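木曜の裾、金曜の膝

ジーンズをたたむのがこんなに楽しいなんて、三十年近く生きてきて知らなかった。いや、楽しいというのとも少し違って、もっとこう、腹の底がほかほかする感じだ。腰のところを合わせて、片脚をもう片方に重ねて、股の三角に飛び出した部分を内側へ折り込む。これで長い四角になる。あとは裾から三つに折る。ぱたん、ぱたん、ぱたん。手のひらで押さえると、ふうっと空気が抜ける。たまらない!

Lụaさんに言わせると、わたしのたたみ方はまだ甘いらしい。

「股のところ、折り返しが浅い。だから積むと傾くよ」

そう言ってLụaさんは、わたしの積んだ山を横から人差し指でつついた。山はゆっくり傾き、ゆっくり崩れた。ゆっくりなのがまた悔しい。

Lụa Đinhさんは、わたしがトヴァー(正しくはTovar、駅の裏にある古着の直し屋だ)に入った日からずっと隣の席にいる。ベトナムのお祖母さんが仕立て屋で、本人は縫うより先に、ほどくことを覚えたのだそうだ。だから縫い目を見る目がすごい。ポケットの口をちらっと見ただけで「これ、一回直してる」と言う。そして必ず当たっている。

その夏、店は引っ越しの途中だった。元の店舗は水道管の工事で使えなくなり、七月のあいだだけ、ナスゲート(Nasgate)というビルの上の階に作業部屋を借りた。エレベーターの扉が開くと廊下がまっすぐ延びていて、突き当たりの部屋がわたしたちの城だった。

窓がすごいのだ。壁がほとんどガラスで、向かいの建物の白い手すりがすぐそこに見える。初日、わたしは荷物を置くのも忘れて窓に張りついた。明るい。とにかく明るい。前の店は奥に行くほど暗くて、紺の糸と黒の糸を見分けるのに、いちいち入口まで持って出ていたのだ。それが今や、立ったその場で見える! 紺と黒どころか、同じ紺の中の、緑に寄った紺と紫に寄った紺まで見える。

「Lụaさん、見て、これ緑だ。このデニム、緑がかってる」

「前からそうだよ」

「前からかあ」

前からそうだったものが、見えるようになる。わたしはすっかり興奮して、その日は昼ごはんを食べるのが三時になった。

ロールスクリーンもよかった。色がばらばらなのだ。黒いのがあって、ベージュのがあって、茶色いのがある。誰がどういう考えで選んだのか、さっぱりわからない。ベージュの一枚は端がぺろんとめくれていて、Lụaさんは毎朝それを見て「直したい」とつぶやく。借りた部屋のものだから勝手に直してはいけない。いけないのだけれど、直し屋の目の前でめくれているというのは、なかなか罪なことだと思う。

仕事はひたすら仕分けだった。店の奥に眠っていた古いジーンズを全部出して、直すもの、布としてほどくもの、そのまま売れるものに分ける。店長の帳面によれば千本あるはずだった。1,000、と帳面にはちゃんとコンマまで打ってある。わたしはそのコンマを見た瞬間、燃えた。千本!

「燃えないで。疲れるから」とLụaさんは言った。

道具はほとんど何もいらない。明るい色の木のテーブルと、クリーム色の大きなプラスチックのかごと、わたしたちの手。あとはホワイトボード。ホワイトボードには毎朝、その日の合言葉を書くことにした。これはわたしの発案で、Lụaさんは最初、腕組みをして眺めていた。「月曜は腰」「火曜はポケット」「水曜はボタン」。その日に特に気をつけて見る場所を決めておくと、見落としが減るのだ。木曜は裾で、金曜は膝。

木曜の裾が、わたしはいちばん好きだった。裾には人が出る。かかとで踏んで後ろだけすり切れた裾、くるくると四回も折り返した跡のついた裾、明らかに台所ばさみで切った裾。一本だけ、裾の内側に赤い糸で小さく「西」と縫い取ってあるのがあった。西さんだろうか。西の方角だろうか。それとも兄弟が多くて、西側の部屋の子の分という意味だろうか。わたしが勝手に西側の部屋の子の話を膨らませていると、Lụaさんが手を止めずに言った。

「その子、背が伸びるの早かったね」

「えっ、なんで」

「裾、二回おろしてる。ほら、線がふたつある」

あった。色の抜けた細い線が、裾の少し上に二本並んでいた。折り目だったところが先に白くなって、それから布がおろされて、また次の折り目ができて、それもおろされて。わたしは声が出なかった。すごい。こんなところに背丈が残っている!

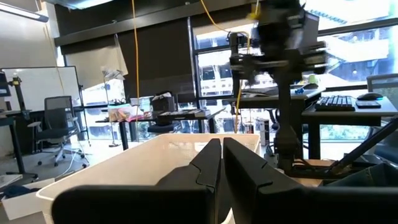 それからは、裾の線を探すのが癖になった。一本線の子、二本線の子。三本線の子にはまだ会えなかった。見つけたらアイスを買う、と約束したのはわたしで、約束させられたのはLụaさんだ。

かごの使い方にも流儀がある。Lụaさんは、直すと決めたものをたたんでから入れる。どうせまた広げるのだから放り込めばいいようなものだが、たたんで、縁に沿って立てて並べる。上から見ると、折り山だけがずらりと並ぶ。本棚みたいなのだ。わたしはこれを見たとき本当に感心してしまって、家に帰ってから自分の引き出しを全部ひっくり返し、夜中の一時までTシャツを立てていた。

「たたむのはね、覚えるため」とLụaさんは言う。「一回さわれば、どこが悪いか手が覚えるでしょう。次に出したとき、探さなくていい」

なるほどと思って真似をしたが、わたしの手は物覚えが悪く、翌朝にはきれいさっぱり忘れていた。それで紙切れに書いて挟むことにした。「右ひざ、内側うすい」「後ろポケット、左の角」「ベルト通し、一本なし」。Lụaさんは紙切れを読んで、たまに赤鉛筆で直してくれる。「うすい」が「もうすぐ穴」に直っていたりする。手厳しい。でもこの紙切れの束が、今もわたしの宝物だ。

一週間が過ぎたころ、ヴィステオ(Visteo)という会社から電話が来た。椅子を作っている会社で、座面に張るデニムを探しているという。ほどいた布でかまわない、色がそろっていなくてもいい、むしろそろっていないほうがいい。

電話を切った店長は、ちょっと信じられないという顔で廊下から入ってきた。

「八十枚だって」

「80?」わたしは訊き返した。

「脚の後ろ側、膝から上のところ。八十枚」

脚の後ろ側の、膝から上! あそこはいいのだ。ジーンズの中でいちばん広くて、いちばん平らで、いちばんくたびれていない。前側は膝が出るし、裾は擦れるし、お尻はてかる。でも腿の裏は、座っているあいだずっと椅子と一緒にいるところで、その布がまた椅子になる。わたしはその話に夢中になって、Lụaさんの肩をばんばん叩いた。

「ねえ、椅子に座ってた布が、椅子になるんだよ!」

「痛い」

「椅子になるんだよ!」

「わかった。わかったから、線切り取って」

線切り、というのは縫い目を切る小さな刃のことだ。うちの店だけの呼び方かもしれない。

ほどくのは、たたむのとはまるで別の楽しさがあった。内股の縫い目は二重になっていて、まず表から三目おきに糸を切る。それから裏に返して、糸の端をつまんで、ぴいっと引く。うまくいくと、裾から股まで一息に抜ける。この「ぴいっ」が出たときの気持ちよさといったらない。出なかったときは糸がぷつぷつ切れて、毛羽だらけになって、細かいのをひとつずつ拾うはめになる。わたしの成功率は、最初の日はまあひどいものだった。Lụaさんはほとんど全部、ぴいっ、ぴいっと鳴らしていた。鳥がいるみたいだった。

縫い目を開くと、中から元の色が出てくる。外側がどれだけ白っぽくなっていても、縫い代の中だけは買った日のままの濃い青だ。細長い、指一本ほどの幅の、新品の青。それが布の端にずっと続いている。

「ここも見せたいなあ」とわたしは言った。「ヴィステオの人に言ったら怒られるかな。この濃いところを隠さないで、縁に出してくださいって」

「言えば」

「怒られるかな」

「言う前に怒られた人はいないよ」

それで店長に頼んで、書いてもらった。布に同封する手紙の下のほうに、一行。できましたら縫い代の色を生かしていただけますと嬉しいです、と。店長の字は大きいので、一行のはずが三行になった。

七月の終わりが近づくと、部屋の午後は暑くなった。黒いロールスクリーンを下ろし、茶色いのを半分下ろし、ベージュのはそっとしておいた。光が少し減ると、デニムはまた違う色に見えた。朝の青と午後の青はべつの布だ。わたしは二回に一回は間違えて、同じ布を別の山に置いた。Lụaさんは黙って戻した。

帳面の千本は、最後まで見て、五十本足りなかった。途中から二人とも気がついていたけれど、口に出さなかった。店長は頭をかいて「数えたの、おやじの代だからなあ」と言った。足りない五十本がどこへ行ったのか、わたしは今もときどき考える。たぶん、はかれている。どこかの誰かの腿の裏で、今日もせっせとくたびれている。

三本線の子は、最後の木曜に見つかった。

かごの底から二番目。子ども用の、膝に当て布のある小さなジーンズだった。裾に、うすい線が一本、その下にもう一本、そしていちばん下に、ほとんど消えかけた線がもう一本。

「Lụaさん!」

「大きい声」

「三本! 三本線!」

Lụaさんは立ってきて、裾を親指でなぞった。なぞって、それから窓のほうへ持っていって、光に透かした。長いこと見ていた。

「これ、糸が三回とも違う」

「違うって?」

「縫った人は同じ。針目の幅が同じだから。でも糸が毎回違う。そのとき家にあった糸なんだよ」

わたしも窓に寄って見た。抜いた糸の切れ端が、折り目の中にほんの少しずつ残っている。白と、茶と、水色。水色! デニムに水色の糸だ。ほかに何もなかったのか、水色が気に入っていたのか。わたしは水色の糸くずをつまんで、落とさないように息を止めていた。

「それは売らない」とLụaさんが言った。めずらしく、わたしより先に。

「売らないよね!」

「直さない。ほどかない。売らない」

ホワイトボードには、残す、という欄がなかった。わたしはペンを取って、「木曜は裾」の横に大きく書き足した。のこす、とひらがなで。

引っ越しの荷物は翌週に出した。ヴィステオへの布は箱に詰めて、ウェスタス(Westus)の配送の人が台車で運んでいった。クリーム色のかごは二人で両側から持って、廊下を横歩きで歩いた。持ち手がちょうど手の幅で、これまた具合がいい。Lụaさんは最後の最後まで、ベージュのスクリーンのめくれを気にしていた。

「糸で三針なのに」

「三針かあ」

「二針でもいい」

エレベーターの中で、あと少しで戻りそうになっていたと思う。

元の店に帰ると、やっぱり暗かった。紺と黒はまた見分けがつかなくなった。けれど入口まで布を持って出るとき、前よりゆっくり見るようになった。裾をめくって、線を探して、なければないで、たたむ。股の三角は深く折り返す。今では山が三十一本まで傾かない。Lụaさんの指でつつかれても、だ!

アイスはまだおごってもらっていない。今年の夏も終わってしまうけれど、約束は約束なので、わたしは毎週木曜の朝、ホワイトボードの隅に小さく「アイス」と書いている。昼に見ると、赤鉛筆は乗らないものだから、赤いペンで「そのうち」と直してある。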